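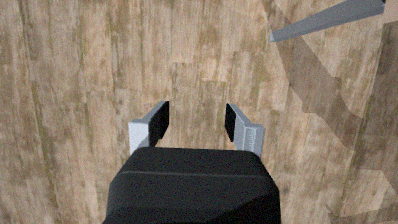

Pourquoi une pince s'ouvre-t-elle pendant un arrêt de sécurité ?
Parce que quelqu'un a laissé l'état de repos du préhenseur sur « ouvert » et que la coupure d'énergie le ramène à cet état. C'est un réglage, et il se vérifie avant la mise en service.

Lecture : 2 min

Je reprends depuis le début pour ceux qui arrivent. La cellule Lostach, à deux bras, livrée par Plamenon en août. Un lundi matin, arrêt de sécurité en plein transfert : la pièce tombe dans le montage, le bras repart au réarmement et vient appuyer dessus. Doigt tordu, montage à refaire. Pas de blessé, la porte était fermée.

Le rapport de Plamenon conclut à un « événement isolé ». Preuve avancée : 2193 cycles simulés sous Fleltow sans une seule chute. J'ai demandé combien de ces cycles comportaient un arrêt au milieu du transfert. On m'a renvoyé le même chiffre, en gras.

54 partages 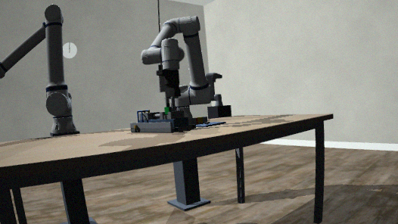 Parce que c'est là que ça coince. Une simulation qui ne coupe jamais l'énergie ne dira rien sur ce qui se passe quand on la coupe. On peut la faire tourner tout l'hiver, elle répondra toujours à la question du cycle nominal, que je n'ai pas posée.

Deuxième point du rapport : « le frottement des doigts est modélisé de façon conservatrice ». Conservatrice par rapport à quoi ? Pas de valeur, pas d'essai de traction, pas même la référence du revêtement. Gunhild Hjaltested a réclamé la fiche à Juhl, qui fournit les doigts. Juhl a renvoyé vers Plamenon. Plamenon a renvoyé vers Fleltow. Chez Fleltow on explique (poliment) que le coefficient est saisi par l'utilisateur.

Et l'utilisateur, dans l'histoire, c'est Plamenon.

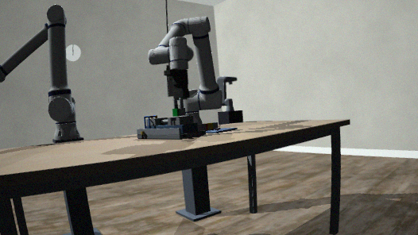 Que faut-il contrôler avant de réarmer après une chute de pièce ?
La position réelle de la pièce, l'état des doigts et la prise d'origine du bras. Tant que les trois ne sont pas confirmés sur place, le cycle reste en attente et la reprise automatique reste désactivée.

Sur la cellule Lostach, la reprise automatique était activée. D'usine, paraît-il. Je veux bien, mais alors qu'on me montre l'analyse de risques où quelqu'un l'a jugée acceptable. Je l'ai lue deux fois, le mot « réarmement » y figure dans le sommaire et nulle part ailleurs.

On me dit aussi que le capteur de présence aurait dû voir la chute. Il lit l'écartement des doigts. Doigts ouverts, pas de pièce : pour lui, tout était cohérent.

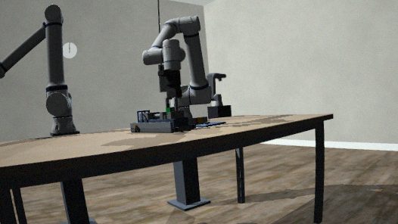

Mon vrai désaccord porte sur ce qu'on appelle une validation. Plamenon a joint des rendus de la cellule à son dossier et les commente comme des constats : prise correcte, dégagement correct. Je regarde le bloc vert, au bout du doigt gauche et à côté du droit. Depuis cet angle rasant, je suis incapable de dire s'il est serré ou simplement devant. Eux non plus, à mon avis. Il fallait joindre la courbe d'effort, elle existe forcément dans l'outil.

Ce que je demande, par écrit, et qui n'a rien d'exotique : l'état de repos de la pince passé sur « fermé », la reprise automatique retirée, et une campagne d'arrêts provoqués à différents moments du transfert, d'abord simulée puis faite sur la machine, avec de vraies pièces. Réponse de Plamenon : « à l'étude pour une prochaine version ». En attendant, la cellule a redémarré avec un doigt neuf et les mêmes paramètres.

3141 vues

Commentaires

maintenance_nuit : même coup chez nous avec une pince pneumatique. On a mis un clapet sur l'arrivée d'air, plus de chute depuis. Personne n'avait simulé ça non plus.

Odile R. : Attention quand même avec « fermé » au repos. Si quelqu'un a la main entre les doigts, il la garde coincée.

L'auteur : Exact, il faut un moyen de desserrage manuel accessible. Je l'ajoute à ma demande.

tk_automat : vous êtes dur avec la simu, pour l'accessibilité et les temps de cycle elle fait très bien le travail

L'auteur : Pour ça oui. Le rapport s'en sert pour autre chose.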